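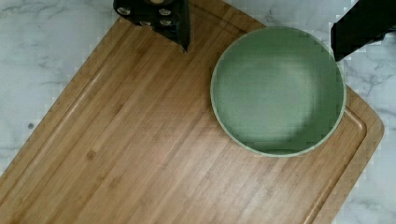
Chapter 6
Work Surfaces and the Order of the Counter

Key terms: work zone, landing space, cutting board, juice groove, mise en place, clearance, dry storage

A kitchen counter is the most heavily used surface in most homes, and it is often the least planned. Cabinets are measured before they are bought. Appliances are chosen with care. The counter itself tends to fill up by habit, one jar and one box at a time, until the person preparing a meal is left with a space no wider than a dinner plate. This chapter treats the counter as a place of work. It asks what should stand there, what should be put away, and how a student can judge whether a given layout will serve the task at hand.

The chapter follows the method used in the household management course at Prarnivgate, developed under the direction of Štěpánka Michalík. Students in that course begin with a bare board and a single bowl, and they add other items only when a recipe calls for them. The exercise is simple, but it teaches a habit of attention that carries over to larger kitchens.

6.1 The board as the center of the work zone

The cutting board marks the middle of the work zone. Everything else is placed in relation to it. A board should lie flat, should not slide, and should leave room for the hand that holds the food as well as the hand that holds the knife.

Bamboo boards are common in home kitchens. They are made of narrow strips joined side by side, and the nodes of the plant often show as small darker marks along the grain. These marks are part of the material and should not be mistaken for stains. Light scuffs on the surface are likewise a normal sign of use. Deep cuts are another matter — they hold moisture and food particles, and a board that has many of them should be sanded or replaced.

Some boards have a juice groove, a shallow channel set in from the edge. The groove catches liquid from fruit, tomatoes, or cooked meat before it reaches the counter. This matters most on natural marble, which can be marked by lemon juice or vinegar. When a groove is present, students should keep small pieces of food inside it and wash it with a brush, as a flat sponge will pass over the bottom of the channel.

6.2 Bowls and landing space

Landing space is the area where prepared food is set down. In a small kitchen, a bowl placed on the board itself can serve this purpose. It shortens the distance that chopped food must travel and frees the counter on either side. The bowl should be low enough to fill with a sweep of the knife and should stand where it does not crowd the cutting hand. 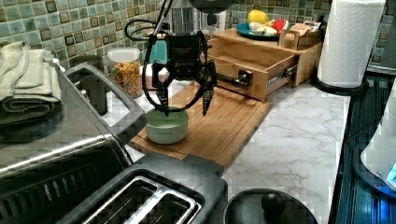
The area behind the board calls for equal thought. Items at the back of the counter should be those needed during the task or used every day. A low drawer organizer set against the wall makes good use of this strip, as its top can hold a plate of ingredients or a box of packets while the drawer below takes small tools. The drawer must be able to open without striking the board. Students should test this clearance before they begin work, with the board in its usual position.

Dry foods that are eaten daily, such as cereal, may be kept on the counter in closed jars. Clear glass allows the contents to be checked at a glance. The lid should be easy to remove with one hand and should be replaced as soon as the portion has been taken.

6.3 Planning exercise

Work in pairs at one counter station. Allow 14 minutes for the first arrangement and 11 minutes for the second.

1. Clear the station and wipe the counter dry.
2. Lay the board in position and place one bowl on it.
3. Choose up to six further items for the preparation of a fruit salad.
4. Arrange the items, then open every drawer and jar within reach. Note any item that must be moved.
5. Exchange stations with another pair and repeat the exercise with their items.

Record both arrangements as simple sketches in the workbook. Mark the work zone, the landing space, and the dry storage area on each sketch.

6.4 Terms in use

The French phrase mise en place refers to the setting out of ingredients and tools before cooking begins. In this book it is used in a slightly wider sense and includes the removal of objects that have no part in the task. Clearance refers to the free space required by a moving part, such as a drawer or a cabinet door, together with the space required by the person who opens it. Section 6.5 applies both terms to counters that are shared by two cooks.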